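Handheld gripper kits: Sallance pair vs. building your own
Forum index > Manipulation > Data collection hardware

torquebudget
Posted 12 May 2026

Looking for opinions from people who have used the Sallance handheld pair for more than an afternoon. The kit is two grippers, printed marker cubes already mounted, a head camera bracket and a license for their pose software. The quote I have is 695 for the pair, shipping extra. The software is free for the first 90 days and they won't put the renewal price in writing until I have an account.

Use case is two-handed tabletop work. Small household items, light contact, nothing heavier than a full mug. I have a Flerley arm on the other end, so finger geometry needs to be close to what the arm carries or I lose most of the benefit.

Questions I can't answer from the product page:
- Does the cube stay put after the gripper has been dropped a few times?
- How bad is the pose dropout when the wrist rolls away from the camera?
- Are the finger pads sold separately?

mm_per_count
Cube mount is two screws into plastic. Ours shifted after a fall onto concrete and we didn't notice until the calibration residual doubled. Put a witness mark across the joint with a paint pen on day one. Pads are sold separately, in sets of four. They go shiny and then they slip.

On dropout, it depends on how many faces the camera gets. One face square-on is fine for position and poor for rotation. Two faces at an angle is what you want. If the operator works with elbows in and palms down you get two faces most of the time without any coaching.

stiction
I'd skip it. The Gullen files are free, the fingers print in an evening, and the cube is a box with stickers on it. I built a pair for the cost of filament, bearings and a trigger spring. Pose software is open source if you can live with the command line. 695 is a lot for someone else's print settings.

mm_per_count
Your cube is only as good as the square corners on it. Printed cubes with hand-applied stickers are off by enough to matter at arm's length. I measured one of ours and two faces were out of parallel by more than I could calibrate away.

stiction
Then print a jig. This is a solved problem.

lowpass
Have had the kit since April, so I can fill in some of this. We run it at a plain table with a head-mounted view and no external cameras. 300 episodes kept so far, mostly pick, pull and place with thin or soft things. I'll keep it to what I measured or logged.

Trigger feel: linear, light, slight notch near closed. The notch is the same on both units, which makes me think it is the linkage and not a bad part. It matters for thin material because the last bit of travel is where you decide how hard to pinch.

Pads: good on card, fabric and tissue. Poor on glossy film. A tissue is a decent check for any gripper of this type. If the fingertips don't meet flat, it slides out on the pull, and if the pads are too grippy it won't release when you open.

Box drift: a near-empty tissue box wants to travel with the pull. We put it hard up against a second box so that it has less room to wander, and keep the other hand open close by in case it needs to be held.

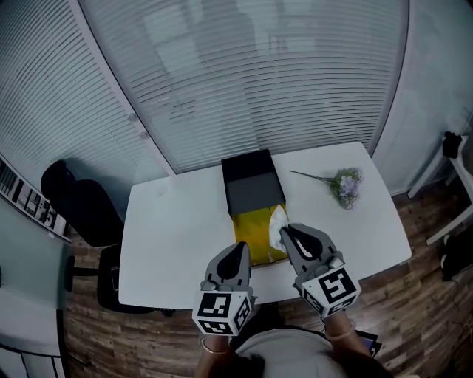
Does the head view lose the cubes when both hands are working that close to the edge of the table, asks kinbound, because on the Van Hecke units the near edge was the worst zone and their support kept blaming the lighting.

lowpass
Some. The near edge is fine if the operator looks at it. What fails is looking up at the next object while the hands are still down low, since the cubes go to the bottom of the image where the lens is worst. Of the episodes I threw out, 38 were that exact failure. We changed the instruction to "eyes stay on the hands until the fingers open" and it mostly stopped.

Lighting is a separate matter. Direct sun on a white face will wash out a marker. Blinds closed, lamp off to one side, and leave the exposure locked.

kinbound
Good, that matches. Van Hecke use one larger marker on a flat plate and it disappears completely past a certain roll angle. Cube is better. Their trigger is better though, no notch.

stiction
So we agree the cube geometry is the useful part and it's also the part anyone can copy.

torquebudget
I can copy it. I can't copy it twice identically by the end of the month. Left and right matching matters more to me than the price.

lowpass, have you compared the finger curve against an arm-side gripper? Sallance says the arm-side set uses the same molds.

lowpass
Same curve as far as calipers will tell me. Arm-side pads are slightly thicker in my set, so closed width differs. You can shim it or correct in the width mapping. I did the mapping.

mm_per_count
Ask them for the pad part number before you order. Ours changed between batches and the packing slip didn't say so.

torquebudget
Asked. Will post the reply and the renewal price if I get one. Leaning toward buying one pair and printing a Gullen set as spares.

stiction
Print the Gullen set first and see if you still want to send the order.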